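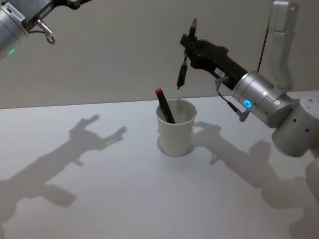 Gripper comparison, progress to end of November

Work at the Draturthorpe bench is on schedule. We are comparing 2 parallel grippers, the stock one and the Kubíček one, on the same pair of arms. The main task is lifting a capped marker out of a paper cup without tipping the cup.

Results so far

The stock gripper finished all 17 planned runs and completed 13 of them. In two of the four failures a finger caught the rim on the way in and the cup went over. The other two were slips on the marker body, which is glossy. Igor Kolář has since changed the approach angle in the Vukalano controller, and we will repeat the full set before drawing anything from these numbers.

The Kubíček gripper has only been through setup. Its fingers close more slowly than we expected - roughly half a second behind the command - and the supplier is looking into it.

Problems

Arm shadows on the white tabletop confuse the cup detection. We plan to move the lamp and add a diffuser.

Next period

Repeat runs on both grippers, then the camera comparison at Bridbridge. No change to the budget is requested.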